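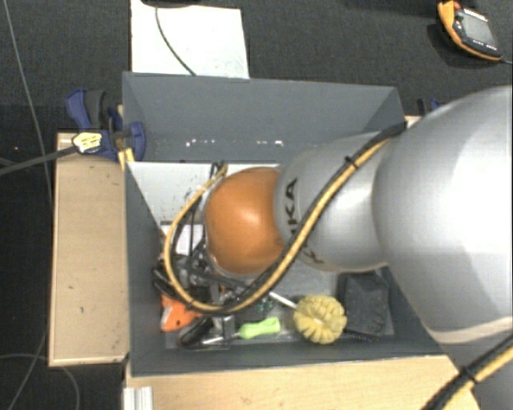
Avotiņš是一套给机械臂做示教用的手持设备，Banidbridge出品，零售价729欧元，录制软件叫Adel，随箱附带授权。我在Firnurdale的实验间用了四周，主要任务是从杂物箱里取东西，也就是把一堆形状不同的工具混放在一起，由人带着机械臂一件一件往外拿，把过程录下来，再拿去训练。选这个任务是因为它最容易暴露示教设备的毛病。抓一个摆在平面上的方块，什么手柄都能用；等到机械臂伸进深灰色的料箱，黄色软管和黑色波纹线缆从橙色圆盖旁边绕一圈，箱里还放着绿色的工具手柄、一块黑色的粗糙方块和一个淡黄色的圆刷头（也可能是海绵头），操作的人能不能看清、手能不能跟上，几分钟之内就有结论。

先说箱子里有什么。主机是一个扁盒子，一根电源线，一根网线；手柄一个，按说明书的写法叫“引导柄”；一个脚踏开关；两枚定位底座；再加一本薄薄的册子。没有附带安装到机械臂末端的转接件，这一点在商品页的最下方才写明。如果打算把引导柄直接装在机械臂上做手把手拖动，要么另外买转接件，要么自己加工。我们自己加工了一个，铝的，用了半天时间，孔位图在册子倒数第二页，尺寸标注没有错误，但图印得太小，建议从网站下载大图。

引导柄的重量是390克，拿在手里偏头重。它有两种用法。第一种是装在机械臂靠近末端的位置，人握着它拖着机械臂走，系统记录各关节的位置和人手施加的力。第二种是从底座上取下来，人站在旁边拿着它在空中比划，机械臂跟着动，也就是遥控。两种用法之间切换要把手柄拆下来，重新标定一次，标定时间不长，倒一杯水回来就好了。不过标定时手柄必须完全静止，桌子有人碰一下就要重来。

手把手拖动的手感比我预想的好。起步的时候有一点黏，动起来之后比较顺，停下时不会再往前滑。Adel里有一个阻尼滑块，出厂值偏高，我调低了两格，之后一直没再动。手腕部分的旋转比平移难控制，想让末端绕自身转一个小角度时，往往会带着整条臂偏一点。录慢动作时这种偏移可以接受，录快动作就会在轨迹里留下一个小弯。软件提供平滑处理，开到中档能去掉大部分，代价是接触瞬间的细节也跟着变软。取夹在缝里的细长物件时，我把平滑关掉了。

拖动模式有一个绕不开的限制：人的手和前臂会进到料箱里去，或者至少进到料箱上方。箱壁是斜的，口大底小，机械臂贴着一侧往下伸时，手腕已经没有多少余地。身高不同的人感受差别很大。Zyanya Ibarra个子不高，她要踩一个矮凳才能在够箱底那一侧的东西时保持手柄不歪。我自己录了一上午之后肩膀发酸。说明书建议每次连续录制不要太久，我同意，并且建议把料箱放得比直觉上合适的高度再低一些。

另外一个问题是手臂会进到相机画面里。如果训练用的是固定相机的图像，录到的每一段示教里都有人的手和袖子，而机器人独自工作时没有。Adel的做法是录完之后让机械臂自己把轨迹重放一遍，第二遍采图像。这个功能在空旷的场景里工作得很好。在杂物箱里就不一定，因为第一遍已经把东西拿走了，周围的物件也挪了位置，要重放就得把箱子恢复成原样。软件为此提供了一个半透明叠图，把开始时的画面叠在实时画面上，照着摆回去即可。摆硬的东西没问题，摆线缆就很费劲，线缆每次的弯法都不一样。我们后来的处理是：硬物件用拖动加重放，有线缆缠着的一律改用遥控。

遥控模式下人站在料箱外面，画面干净，这是它最大的好处。延迟在走有线网络时几乎感觉不到，走无线时偶尔会顿一下，顿完之后机械臂会补上刚才落下的位移，补的速度有上限，不会猛冲。但在箱子里，哪怕限速补位也让人紧张，所以我只用有线。比例可以调，手移动一段距离，机械臂可以走同样的距离，也可以只走一半或四分之一。进箱之前用一比一，进箱之后踩一下脚踏切到一半，这个组合最顺手。脚踏默认是另一项功能（暂停录制），需要在设置里改，改完之后软件重启一次才生效。

遥控模式的缺点是没有力的感觉。手柄有震动，接触时会震一下，震动强弱有三档，和接触力的大小大致对应。可是箱壁、箱底和压在上面的另一件工具，震起来都一样，分不出碰到的是什么。Orestis Vrettos试过一个下午，他的评价是“像隔着冬天的手套拧螺丝”。他习惯用拖动，换过来之后动作明显变慢。相反，Evdokia Tsakiris以前没带过机械臂，她一开始就用遥控，反而没有这种不适应，录出来的轨迹也比较干净。对新手来说，我会先教遥控。

视线是第二个缺点。机械臂从右侧伸进来，站在右边的人基本只能看到臂身的后面，看不到末端在碰什么；站到左边就清楚得多，但左右方向和手柄默认坐标是反的。Adel里可以把操作者的站位在俯视图上点一下，坐标随之转过来。这个功能我非常喜欢，点一下就行，不用算角度。遗憾的是它不会记住上一次的站位，每次新建任务又回到默认值。我至少有两回忘了改，手往左推，机械臂往右走，好在速度限制设得低，只是蹭了一下箱壁。

关于线缆，要单独讲几句。凡是在机械臂外侧走气管和电缆的，都要在录制之前把全部姿态慢慢走一遍，看线束在哪个角度会垂下来，会不会套住箱里的东西。我们用黑色扎带把软管和波纹管捆在一起，留出一圈余量。余量小了，手腕转不到位；余量大了，那一圈会落到杂物上面，把东西带着走，示教里就混进了不想要的动作。拖动模式下，人手会下意识地把线束拨开，机器人自己可没有这只手。Adel不知道线束的存在，它的碰撞模型里只有臂身。厂家应当在说明书里提一下，目前没有。

料箱的固定同样不能省。四角至少夹住两个，用普通的快速夹就可以。遥控时末端压到箱壁是常有的事，箱子挪动一点，前面录的数据里箱子的位置就对不上了。Adel有一个检查箱体位置的小工具，需要在箱沿上贴标记，标记纸随箱附送，背胶很黏，撕的时候会留下残胶。

录制界面本身做得朴素。左边是任务列表，中间是相机画面，下方是时间轴。每段示教结束后，系统要求打一个标签：成功、失败、作废。可以加自定义标签，我加了“夹住线”和“碰壁”。时间轴上可以剪头剪尾，不能从中间剪掉一段。这个限制我开始很不满，用到第三周觉得可以理解，中间剪掉一段，前后姿态就接不上。但至少应该允许给中间的一段做记号，说明这部分有犹豫或者返工。我写信给客服提过，Myrto Vasilakis回的信，说已经记下，没有给时间表。回信速度很快，内容也不是模板。

导出格式有两种，一种是Adel自己的，一种是通用的表格加图像文件夹。后一种体积大，但什么程序都能读。时间戳在两种格式里是一致的，相机和关节数据之间的对齐也不错。我拿一段快速摆动的录制检查过，图像里的转折点和关节曲线上的转折点看不出错位。唯一要留意的是单位：力的数据在旧版软件里和新版里用的单位不同，文件头有写，容易漏看。二月的更新之后统一了，在那之前录的数据不会自动转换。

说说实际结果。我们总共收了约222段取物示教，拖动和遥控混着用，作废的不计在内。用这些数据训练出来的策略，取粗手柄的工具比较可靠，取扁平的、半透明的物件差一些，取压在线缆下面的东西基本不行。这当然不能全算在设备头上，数据量本来就不大，夹爪的选择也有影响。但有一个现象和设备有关：遥控录的数据里，末端下降到物件上方之后普遍有一个停顿，那是人在看位置、等震动；训练出来的策略也学会了停在那里，有时停得很久。拖动录的数据没有这么明显。后来我们要求操作者在进箱之前就想好要拿哪一件、从哪个方向下手，进去之后不要停，停顿少了很多。

安全方面，引导柄上有一个两段式的使能键，轻按到中间机械臂可以动，松开或者按到底都会停。行程适中，连续按着手指会累，不过比我用过的另一种要轻。主机上还有一个急停接口，要自己接到机械臂控制柜上，册子里的接线说明写得清楚。遥控时我要求机械臂原配的手持控制器放在伸手能拿到的地方，红色按钮朝着人，不要收到柜子里。Avotiņš自己的停止功能在四周里没有失灵过，但它经过主机转发，多一个环节，我不会只依赖它。

耐用程度暂时只能说个大概。脚踏的橡胶垫第二周就开始往外翘，用胶粘回去了。手柄外壳掉在地上一次，边角有个白印，标定结果没变。网线接口偏松，线一拽就掉，掉线后录制会自动暂停，已录的部分保留着，这一点处理得好。主机风扇声音不小，放在桌下可以接受，放在手边会觉得烦。

还试过一次多人轮换。Antigoni Zacharopoulos负责摆料箱，其他人轮流录。软件支持操作者账号，每人有自己的阻尼和比例设置，登录后自动载入，导出的数据里也带着操作者的代号，后面分析谁录的哪一段很方便。换人时不必重新标定，只要手柄没有拆下来。站位还是要重新点，前面已经抱怨过了。

值不值这个价钱，要看手里有什么。如果机械臂自带的拖动功能已经够用，任务也只是走几个固定点，没有必要买。如果需要成批地收集示教，既要拖动又要遥控，还要把图像、关节和力对齐地存下来，自己从头搭这一套花的时间会超过它的价格，我们先前就搭过一版，对齐的问题拖了很久没有解决。再者，如果任务里线缆、软管之类的柔性物件占多数，重放采图那个功能等于用不上，可以等一等看后续版本，或者只买不带力传感的遥控版，价格低一些，我没有试过。

优点：遥控与拖动共用一个手柄；数据对齐可靠；站位坐标转换方便；掉线不丢数据；客服回信快。
缺点：不含末端转接件；站位设置不保存；时间轴中段不能做记号；震动反馈分辨不出接触对象；风扇声大，脚踏垫不牢。

四周用完之后这套设备留在了实验间，下一项任务是把取出来的工具按手柄朝向放进托盘，还是先用遥控录。转接件的加工图我整理好了，需要的可以写信到页面下方的联系方式索取，来信请写明机械臂的法兰尺寸。

分享 222　评论 4
本网站使用Cookie来改善浏览体验。继续浏览即表示您同意我们的Cookie政策。　接受　设置
联系我们 | 投稿须知 | 隐私政策 | © 版权所有，未经许可不得转载 | 返回顶部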